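Week 6 – Handwriting and personality: what the studies can and can't carry

Reading for this week: the Takeda chapter, plus the Warnthorpe report (skip the appendix, it repeats the tables).

Last week we left off with the claim that a person's handwriting shows their character. It's an old claim and it sells well. Companies have paid for it, courts have sometimes listened to it, and the evidence behind it is thin. I'd like you to come to class with your own view of why.

Start with the Warnthorpe report. It looked at 631 job applicants, each of whom wrote a short letter about themselves. Trained graphologists then rated the letters for drive, honesty and so on, and the ratings matched later job reviews a little better than chance. Sounds decent until you read what was in the letters. People wrote about their schooling and their past jobs. Anybody could guess something from that, with no interest at all in the slant of a t.
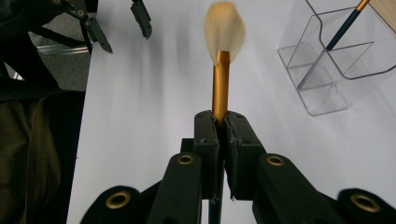

Tomoyo Takeda saw the problem and had 22 raters work from copied text, the same paragraph for every writer. The effect went away. Defenders say copying makes people write stiffly, so the "true hand" is hidden. Maybe. But then they owe us a test where that excuse can't be used, and I have yet to see one.

The Judura survey gets quoted a lot too, mostly for its size (3068 people). Size doesn't help here. It asked people whether a reading of their own handwriting "felt accurate," and most said yes. Remember the horoscope exercise from week 2 – most of you said yes to that as well, and you all had the same sheet.

Keep two questions apart. Whether a document examiner can tell who wrote a note is one. Whether the note says the writer is stubborn is another. Kumiko Sakai's paper mixes them up on its second page and never recovers.

For discussion: what result would make you change your mind, in either direction? Write it down before class, half a page at most.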